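## 4. What grows at the end of the table

Figure 1. Purple flowers and leaves over the end of a tan surface, with glossy green alongside.

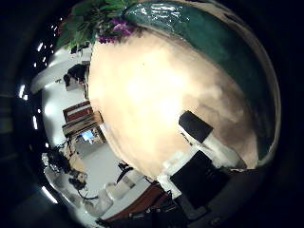 ### 4.1 Why I ended up writing about ends

When I started this project I wanted to know where people put their plants, and I thought I'd be writing about windowsills. Everybody has a theory about windowsills (my mother has several). But once Muthoni Kashindye and I sat down with the 1,550 placement notes from our 19 households, the sills were pretty dull. Plants went there, they stayed there, people watered them or forgot to. The interesting business was going on at the ends of things – the short side of a table, the last bit of a counter, the corner of a shelf where you'd never put a cup down because you'd knock it off again.

Figure 1 is the arrangement I kept coming back to. The leaves run from a bright yellow-green at the lower tips to a really dark green back in the shadows, and the flowers are mixed in among them in two clusters, a bigger violet-magenta one and a smaller, darker one that hangs against the edge of the surface. That hanging is what I mean by an end plant. It takes up a little of the top, spills over, and leaves the middle of the surface to everybody else.

### 4.2 The middle stays clear

I asked every household the same slightly silly question, which was "Could this plant live in the middle instead?" Most people laughed. One woman in the Dralimwood group told me she'd tried it for a week and spent the whole week moving it! Her table was for bills, homework, dumplings and a sewing machine, in no particular order, and a plant in the middle had to be lifted for all of them. At the end it could stay put through everything.

Guilan Tang, who coded the interviews with me, thinks this is mostly about hands. You reach across the middle of a table all day long, and you hardly ever reach across its short end. I think she's right as far as tables go, though it works less well for shelves. Our shelf people talked about dust and about cats, and their end plants were there so the rest of the shelf could be wiped in one go. We've kept tables and shelves apart in the coding for that reason, and I'd ask anyone using our notes to do the same.

### 4.3 Green next to green

We hadn't planned to look at color at all. It came in through the Athumani interviews, where Signe Vídalín noticed people explaining their plants by pointing at something else: a curtain, a tray, a painted door. "It goes with that" turned up so often that she gave it its own code, and by the end of May it was one of our busiest.

You can see the sort of neighboring we mean in Figure 1. The left end of the glossy green touches the plant, and up there it's a lighter teal, while down the right side it gets so dark it's nearly black. The leaves do something similar in their own way, bright at the tips and dark farther in. So the purple gets to be the odd one out, and your eye goes to it quickly (mine does, anyway). I'm careful about reading intention into this. All we can say from a picture is that the colors sit side by side. Whether anybody chose them is a question for the interviews, and plenty of our people told us cheerfully that they'd chosen nothing and the plant had come from an aunt.

### 4.4 Light, shine and where people think the sun is

Shine complicated things. Several people told us their plant was in "the bright spot," and when we went through the matching notes, the bright spot was often a reflection. A pale, smooth surface can have a big washed-out patch right across its center, like the cream-white one in Figure 1, and a glossy thing nearby will throw back glints and wavy streaks of its own. It all looks very sunny. That doesn't tell you how much light lands on the leaves, and some of the ones in the figure are in shadow.

Emilian Ene wanted us to carry light meters, and looking back I wish we'd listened to him. What we did was ask people to rate the light from 1 to 4, and those ratings follow how bright the *room* felt far more closely than anything to do with the plant. I've left them in the Hullar tables because they say something about how people see their own homes. Please don't use them as measurements.

### 4.5 What I'd do differently

We only wrote down a plant's neighbors if they were touching it or within a hand's width, and I now think that was too tight. Siwan Pugh went back over almost 500 of the notes with a looser rule, one that let in anything you'd mention if you were describing the spot to a friend, and the "goes with that" code picked up a lot of chairs and rugs we'd missed. We used her version for the Jamora households and the older rule everywhere else – the two sets shouldn't be pooled until somebody has recoded the rest.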